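The mender of Ustlow

Posted 2025-04-17

The woman who repairs jigsaw puzzles in Ustlow would prefer I left her name out. "People turn up," she says. "They turn up with carrier bags."

She agreed to talk on the condition that I brought my own milk, which I did, and that I didn't call her work a craft, which I'll try not to. For most of her working life she did payroll in Bredley. Then she retired, bought a puzzle of a harbour at the church fair, and found it was three pieces short. Most of us would swear and put it back in the box. She made the three pieces.

"The first one was terrible," she says. "It looked like a tooth."

She has become less terrible. Op shops from here to Pastby now send her their incomplete stock, and she sends it back complete, or near enough that you'd need good light and a suspicious nature to spot the fix. She charges 50 cents a piece for sky and a dollar for anything with a face in it. I asked whether sky wasn't the harder job, all that plain blue to match. She looked at me with some pity.

"Sky doesn't look back at you," she said. 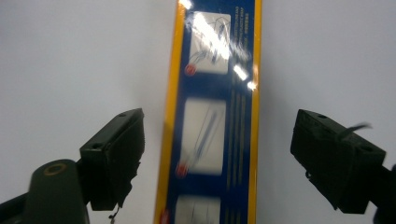

Boxes are a sore point. A puzzle without its lid is, in her view, a bag of rubbish with ambitions, and she won't take one on unless the owner can describe the picture. Owners can't. "They say it's a cottage. I ask what colour the door is. They've had it on the dining table every December since they were married and they couldn't tell you if there was a door."

Her method involves cereal packets, white glue and a scalpel she won't let me hold. She presses modelling clay into the gap, takes the shape from that, builds up the card in layers until it sits level with its neighbours, then paints it with the sort of brush you'd use on a toy soldier's eyebrows. A piece takes her most of an evening if the footy is on, and less if her side is losing.

I wondered if she ever got tired of other people's missing bits.

"I did payroll," she said. "It was all other people's missing bits."

She has her rules. She won't do anything under 6 pieces short of hopeless, a phrase I asked her to explain and which she explained twice without improving it. She won't do round puzzles. She won't do photographs of anybody's grandchildren, after an incident over a chin.
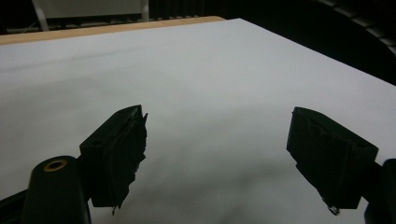 The best-known job she's had was a puzzle of the old square at Olmedo, brought in by a man who had owned it since he was a boy. The gap was right in the middle of the fountain. She painted him a fountain, and he drove off delighted. A fortnight later he rang to say he had found the original piece in the lining of a suitcase, and would she mind if he kept hers in?

"I said it was his puzzle." She topped up her tea with my milk. "I was unbearable for a week."

Does she do jigsaws herself, for fun? She does not. She finds them slow. What she likes is crosswords, in pen, and she gave me a clue on the way out that I still haven't got. Eight letters, starts with a B. She said it was an easy one.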